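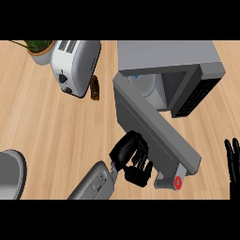 Sim render, head camera view, microwave task, door open

Forum > Manipulation > Control and planning

Thread: Door task, hand drifts off the handle marker

gusman
Posted September 7, 2025

I'm running the microwave door task in Virnby with a position-controlled arm and the stock black hand. The policy gives me end effector deltas, Treneo solves the IK, and the joint targets go to the sim. The render is from a rollout with the door open and the fingers curled just left of the red marker on the handle.

The approach is fine. The trouble starts on the swing. The palm falls behind the arc the marker follows, then the fingers slide off toward the hinge side. Out of 40 rollouts I get a clean finish in 5. I've tried more damping in the IK and a lower action scale. Lower scale makes it slower and it still slips.

Config is default apart from the gains. Has anyone got this task working with delta actions?

Garba Usman

panelvan_dan
What's your control rate, and are you adding the deltas to the measured pose or to the last commanded pose? If it's the measured pose you lose a bit every step the arm is under load. Looks exactly like what you're describing.

gusman
Measured pose. Control is at the default rate, I haven't touched it.

panelvan_dan
Change that first. Integrate from the last command and clamp how far the command can get ahead of the measured pose. Without the clamp it winds up when the door hits its stop and the arm will fling off when it lets go.

kettle_logic
I'd leave the integrator alone for now. A stiff position controller on a hinged door is the wrong setup whichever pose you add to. The door only has one way to move and any radial error turns into force at the fingers. Use impedance control, soft along the radius, stiff along the tangent. We did this on the cupboard tasks and the slipping went away with no change to the policy.

panelvan_dan
Sure, if you know the hinge axis. The policy doesn't get it, and if you feed it in from sim state you've built something you can't move to hardware.

kettle_logic
You can estimate it. A few centimetres of travel is enough to fit an arc.

panelvan_dan
With a good grasp, maybe. With fingers that are already sliding, your fit is junk.

moss_on_brick
Different question. What does the policy see? If it's only that top-down camera, the hand is going to cover the handle for a lot of the swing. In your render the fingertips are just left of the marker as it is. Do you have a wrist camera as well?

gusman
Head camera only, no wrist view. The marker position isn't in the observations, I just left it drawn.

moss_on_brick
Then turn it off in the rendered observations before you collect anything more. A bright red dot on a grey handle is the easiest feature in the whole image and the policy will lean on it. I trained on 1,000 demos with a site marker showing and performance fell apart as soon as I hid it. Had to render the lot again.

In our build of Virnby it's the alpha value on the site group. Check yours, the setting got moved in November.

kettle_logic
Agree on the marker. The second hand is in view at the right too. If that arm isn't used for the task, are you locking its joints or is the policy still putting out actions for it?

gusman
Still putting out actions for both. I assumed they would come out near zero.

kettle_logic
Near zero deltas on top of a measured pose will sag over a long episode. Mask them.

gusman
Ran it again overnight. Changes were integrating from the last command with a clamp, marker hidden, second arm masked. Policy retrained on the re-rendered demos. I haven't tried impedance yet.

The lag during the swing is mostly gone on the plots. There are still 3 seeds where the fingers miss the handle on the way in, and I didn't see that before. I think that's from hiding the marker.

moss_on_brick
Sounds right. It was using the dot to aim. Add the wrist camera.

panelvan_dan
Can you post the commanded and measured x/y for one of the bad seeds? I'd like to rule out the clamp being too tight before you go adding cameras.

kettle_logic
And log contact force at the fingers while you're there. I still think you'll end up at impedance.

gusman
Will do. The logger only saves joint space at the moment so I need to patch that first.

vastum_user
Following this. Same slip on the Anozie hand with the drawer task, absolute targets though, so it can't be the integrator in my case.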